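Gilldale Evening Classes: Progress Report to the Agbenyega Fund
Jan 14, 2019

Hi Fuseini,

I know you said two pages would be fine, but I'm going to try for one. You've had the spreadsheet already, so this is more the story that goes with it.

How the fall went

We opened the doors in September with bookkeeping, beginner Spanish and sewing, and the sewing filled up before I'd even finished putting up the flyers! Spanish was slower. We moved it an hour later so people could get home and eat first, and after that the room was pretty full. Bookkeeping is still the quiet one, though the people who come are very loyal to it and I'd hate to drop it.

The poster and lettering class was the one I wasn't sure about, if you remember our phone call. I'm glad you talked me into it. It ran for eight weeks and 19 people signed up, a few of them straight from the sewing room across the hall. They went for big fat bubble letters right away and never really came back to the plain ones (I did try). I've got a paper cutter on my wish list now, and a lot more colored card.
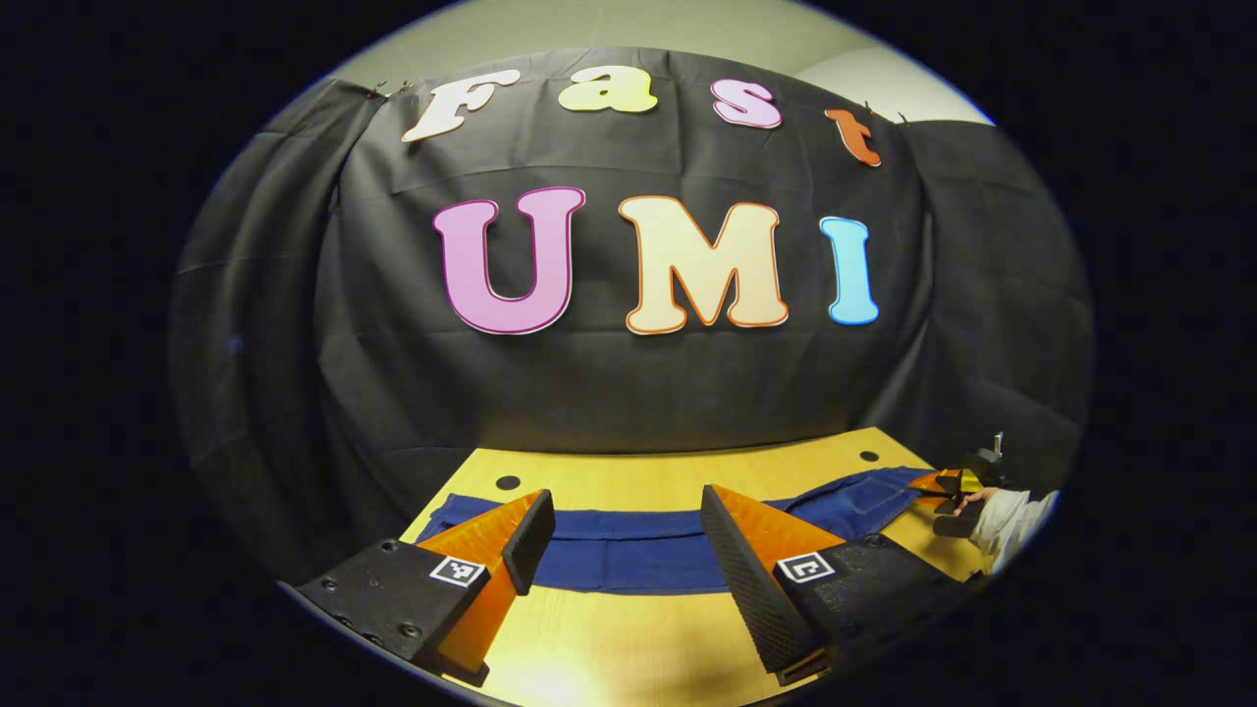
Money

Your grant for the fall was $2,427 and we spent $2,421 of it, so there's $6 left over, which I'd like to carry into spring if that's all right with you. The biggest chunk was teacher pay. After that came the two secondhand sewing machines from Zollard, and then supplies. I had planned to buy the sign-up software from Zomero, but the yearly fee was more than I wanted to spend on something a clipboard does okay for now.

What didn't work

The Saturday-style drop-in idea didn't go anywhere. I advertised it badly and picked the same hours as the swim meet – my fault on both counts. The heating in the back hall was also out for two classes, and we ended up doing Spanish in our coats.

Spring plans

I'd like to run the same four classes again and add a basic home repair one for up to 8 people, if I can find a teacher who'll do evenings. I've talked to one person already and she's thinking it over. I'll send you the new schedule as soon as the hall confirms our dates, and the receipts are coming by mail in the big envelope.

Thanks again for everything,
Your friend at Gilldale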